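Packed lunch, unpacked thinking
30 November 2020

I have spent the autumn teaching a pair of robot arms to deal with a lunch bag, a job my nephew had sorted by the age of four. We changed one thing this month: the policy now gets the wrist cameras only, with no overhead view. 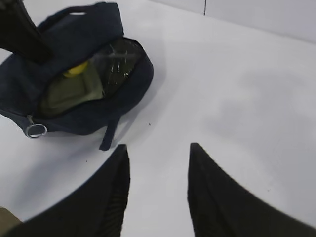
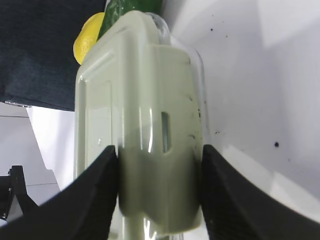
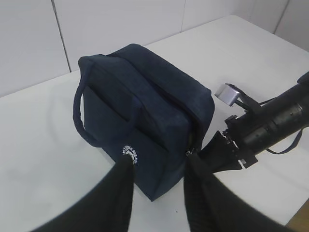
The same navy bag and green box turn up all through the 142 demonstrations, and I now dream about zips.

Yara Atallah read the draft and replied that dropping the overhead camera proves little until we move the table, as the policy may simply have learnt where things usually are. Fair -- annoying, but fair. With the overhead view we managed 60 per cent over 40 trials; without it, 80. I had been rather enjoying that second number.

So the table moves in December, and Raed Masri has already hidden the masking tape I use to mark its corners.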